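Living with a stone countertop: a fabricator answers the usual questions

28 Feb 2018

Skureck is a small stone shop on the edge of Unby that cuts and fits kitchen counters. The owner has been in the trade for 30 years and started out polishing edges by hand. We met in the showroom to talk about marble, which is still what most people ask for when they first walk in.

"They have seen it in a magazine and they want it white," the owner says. "My first question is how they cook. If they squeeze lemons every day and leave the halves lying on the counter, I tell them what will happen."

What happens is etching. Acid takes the polish off the surface and leaves a dull mark. It is different from a stain, and a sealer will not prevent it. "People mix those two up all the time. A sealer slows down oil and wine. It does nothing against vinegar. I had a customer who sealed her counter every month and could not understand where the rings came from."

For customers who worry about marks, the shop suggests a honed finish, which has no shine to lose. Polished marble shows every ring when the light comes in low from a window. Pieces with grey running through them are easier to live with than pure white, in the owner's experience, and they tend to cost less.
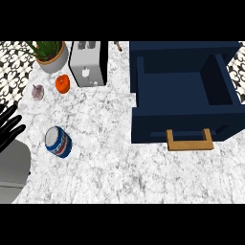
White and grey marble, with black and white patterned tile beyond the counter.

The price depends mostly on the slab and the number of cutouts. A sink, a cooktop and a few outlets all add hours. Skureck does 46 kitchens in a normal year and turns down jobs where the cabinets are not level. "We can shim a little. We can't fix a floor."

Thickness is another thing buyers ask about. The shop uses slabs of 30 millimeters for kitchens and keeps thinner material for bathrooms. A long overhang needs support underneath, whatever the salesperson at the big store said. The owner has replaced 7 breakfast bars that cracked because someone sat on them.

Cleaning is simple. Warm water and a drop of dish soap, then a dry cloth. "No bathroom spray, no vinegar, no scouring powder. I have said this so often that my own kids repeat it." Plants can stay on the counter as long as there is a saucer under the pot and someone wipes under the saucer too.

Can a damaged top be saved? Often it can. A light etch can be polished out at the customer's home in an afternoon. Deep scratches take longer, and a chip on the edge gets filled with tinted resin. The repair is visible if you know where to look.

The shop will be closed for part of May while a new saw is installed. After that the owner wants to take on more repair work and fewer new kitchens. "Fitting is hard on the back. Polishing I can do until I'm old."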